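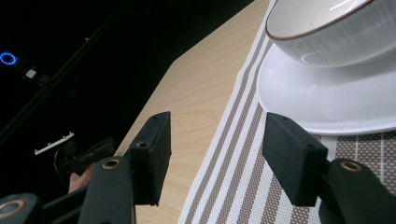 Open Day FAQ — Trurden Robotics Workshop, Natby

When is it?
Dec 10, 2022, a Saturday. Doors at ten, last entry half three. We lock up at four sharp.

Do I need a ticket?
Yes, free, but book. 111 places per session and the morning one is nearly gone. Bring the email, on your phone is fine.

What will I see?
Table laying and clearing, mostly. Bowls, plates, placemats. People working with the hand-held grippers at one end, the robot arms having a go at the other. Talks in the side room, 30 minutes each, first come first sat.

Can I try a gripper myself?
Yes! Queue by the blue door. Two fingers, open, close, easy enough. Crockery is harder than it looks — take your time at the rim of the plate.

What if I break something?
Then we sweep up. No charge. Tell a member of staff, don't pick the bits up yourself please.

Is it OK for children?
Eight and up for the hands-on table. Younger ones welcome to watch, with an adult. Long hair tied back, no dangly scarfs.

Who is running the talks?
Wenceslao Cabral does the two on grasping. The Võ team are doing the one on training data, after lunch. Same talk twice so no need to rush.

Can I take photos?
Yes. No flash near the arms, and ask before you photograph other visitors.

Parking?
Not on site. Use the Vukbridge car park, five minutes on foot, follow the yellow signs. Blue badge spaces by our gate — email first so we can hold one.

Food?
Tea and biscuits only. Cafe accross the road does hot rolls till two.

Can our school come another day?
Probably. Not before the Christmas break though. Email with numbers and ages and we'll get back to you in the new year.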